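Work and Automation, Unit 7 handout
Posted 4/19/25

Okay, so we ran out of time last session just as it was getting good, and I promised to write up the part I rushed through. Read this before we meet again and bring something to argue with. I'm going to stay with the laundry and housekeeping side of hotels, partly since so many of you wrote about it in your March papers, and partly since I spent eight summers folding for a living and still have opinions!

Quick recap of the Rivance case. Rivance is the guesthouse group with its own in-house laundry. The big flat stuff (sheets, tablecloths, pillowcases) went over to a feeder and folding line from Paritz years ago. The people who used to fold sheets by hand moved to either end of the machine. One end feeds corners into clips, the other end stacks. If you've never done it, feeding clips sounds like nothing. Then you try it for a full shift and discover that the machine decides when you scratch your nose.

What didn't move over was the mixed work: guest clothing, robes, anything with sleeves. A sheet is a sheet. A sweater comes out of the basket inside out with one arm stuffed down the other, and a person sorts that out in a couple of seconds without being able to tell you how. That is the work Fumum is now going after, and it starts with handling cloth on an ordinary bed, in an ordinary room, with hand-held grippers that people work themselves so that a machine can learn from the motion later. 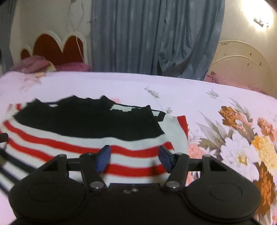 Now, the question I asked in class was who is the expert in this arrangement, and I got a lot of silence, so let me try it another way. Think about what a good folder knows. She knows that a knit stretches if you lift it by one point. She knows you find the shoulder seam first and let the rest follow. None of that is in her job description, and at Rivance none of it was in her pay grade either. Then a project arrives that needs exactly that knowledge, over and over, done slowly and cleanly. Suddenly the thing she does without thinking has a value to somebody. Does she get a share of it? Does she even get asked?

The Thammasiri reading is useful on this point, and I know it's long, so concentrate on the middle chapter. Thammasiri is a laundry cooperative, and the members argued for months before they agreed to take part in anything of this kind. What they settled on was pretty modest. Demonstration work is paid at the top hourly rate, it's capped at 15 hours a week per person, and anyone can go back to the regular line without giving a reason. They also asked for 1,000 practice folds that wouldn't be used for anything, so people could get comfortable with the tool first. I love that detail. It treats the tool as something you have to learn, like any other tool, and it puts the learning on paid time.

Compare that with how the sheet line came in at Rivance, where training was one afternoon and a laminated card.

A few of you said in your papers that automation "removes the boring part." Sometimes, sure. But be careful, the boring part is often where people talk. Hand folding happened in pairs, across a table, and you got all your news that way (who was quitting, whose kid was sick, which supervisor to avoid). The sheet line put those same two people far apart with a loud machine between them. Sick days went up, and management put it down to the weather. I'm not saying the noise and the distance caused it. I'm saying the report never considered it, and you should notice when a report doesn't.

The other thing to watch is speed. When you work a gripper by hand you are slower than your own fingers, and a folder who has been measured on pieces per hour her whole life will feel that as failing. Somebody has to tell her out loud that the count is off, and then really leave it off.

For next time:

Read the Thammasiri middle chapter and the short Rivance shift interviews.

Pick one task from a job you've had. Write a page on what you knew that wasn't written down anywhere, and who would gain if it were.

If your paper grade seems wrong to you, come see me before class instead of after. I have to run for a bus after.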